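Laptop Bags: Your Questions, Answered
Fadden Bag & Luggage Repair, Toledo

We get a lot of the same questions at the counter, so we have gathered them up (updated Sat 28 February, with the new zipper prices from January added). If yours isn't covered, do give us a call, we are always happy to talk bags!

Will my laptop fit?
Measure the computer itself, corner to corner along each side, and leave the screen size out of it. Then lay the bag flat on a table, unzip it all the way and set the closed laptop in. If you have to tug the zipper around the last corner, go up a size. Our largest sleeve takes most 17 inch machines.

Can I leave the mouse in with it?
For a walk across the hall, sure. For a commute or a flight we would move it to an outside pocket, or into a little pouch of its own, as anything hard pressing on the lid all day can leave a mark.

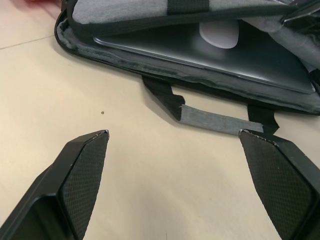 Gray laptop bag with black trim, opened flat with a closed silver laptop inside.

How do I clean the fabric?
Empty it first, and please check the corners for paper clips. Wipe it down with a soft cloth, lukewarm water and a drop of dish soap, then leave it open overnight to dry. No dryer, please, even on low!

My zipper sticks. Is the bag done for?
Hardly ever. Brush the teeth with an old toothbrush and rub a plain candle along them, and if it still catches, bring it in. A new slider is usually done while you wait. A full zipper takes us a week, a bit longer before school starts.

Do you fix handles and straps?
Yes, both, and we keep black and gray webbing on hand. Other colors have to be ordered.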